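Undora Kitchen Trials - Fault Review Operators Wanted

Posted Jan 9, 2024
Ref 3314
Casual, day shifts, 4 positions

We need people quickly. Trials are paused until we've got enough trained operators to run them safely, so if you can start this month please read on and get in touch.

What happened. During a dish-handling run before the break the right hand didn't let go when told to. Operator gave the release command, hand stayed shut, arm carried on to its next move and dragged a plate off the rack. Plate broke. Operator had stepped in to grab it and got a pinched finger between the hand and the benchtop. Bruised, no stitches, back at work the next day. Still not good enough. The stop button was on the desk behind her and it took too long to reach.

Roel De Graaf did the first look at the logs. Two things so far. The release signal dropped out when the wrist cable was pulled tight, and the arm controller didn't wait for the hand to say it was open before moving. Second one is fixed in software. First one we're still chasing, and that's where you come in.
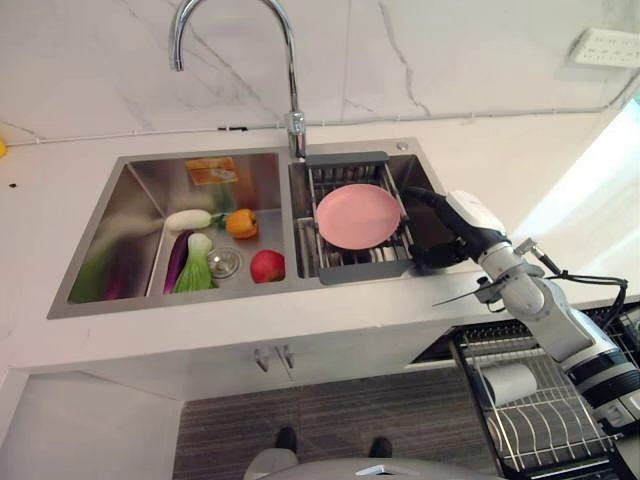

The work is repeat runs at the kitchen sink. Plates and produce, pick up, hold, put down, let go. Slow speed. You work in pairs, one running the arm, one on the stop with nothing else to do. Swap over when you're tired, don't be a hero. Every missed or late release gets written down, even if it clears itself a second later. Especially then.

You'll be doing:
- start of shift checks on hand, wrist and cable run
- running set moves from the list, in the order given
- logging faults in plain words, time and what the arm was doing
- setting the sink up again between runs, washing up at the end of the day
- stopping the run when something looks wrong. You don't need permission, ever

You should have:
- steady hands and patience, it is repetitive
- decent written English, short notes are fine
- ok with standing for most of the shift
- closed shoes, no loose sleeves, long hair tied back, no rings
- any background in machine work, food production, nursing, cheffing etc is welcome. Robot experience is nice to have but not needed

We'd also like at least one person who has done lockout or machine guarding work. Say so at the top of your email so it doesnt get missed. 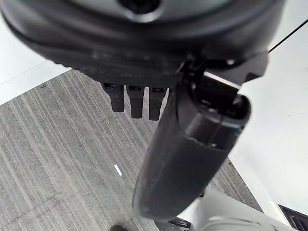
Inspection is a big part of it. Fingers, joints, brackets, screws, every cable you can see. Arm powered down and tagged before your hands go anywhere near it. If a screw's moved or a cable is rubbing, you tag it and call Roel, you don't tighten it yourself and keep going. Floor gets checked too, scraps and offcuts picked up before the first run.

Training is 5 days, paid at the full rate. Covers the stop drill, reading the status lights, what to do if someone is caught in the hand, and the new rule on where people stand while the arm is live. You'll be signed off by Mieke Boersma before you run anything. If you're not comfortable at the end of training we pay you for the week and no hard feelings.

Shifts are 4 hours, mornings or afternoons, tell us which. No night work. Parking out the back, bring your own lunch, there is a fridge and a kettle in the staff room (the trial kitchen is not for your lunch).

Please don't apply if you can't wear the gloves we supply or you're on medication that makes you drowsy. Not trying to be difficult, its a condition of starting up again.

To apply: email Mieke Boersma with the ref number in the subject line. Half a page about you, when you can start, morning or afternoon. No cover letter needed. Applications close end of January but we're filling spots as we go, so sooner is better.

If you worked on the earlier trials and saw a late release you didn't report, Mieke wants to hear about that as well, whether you're applying or not. You won't be in trouble for it.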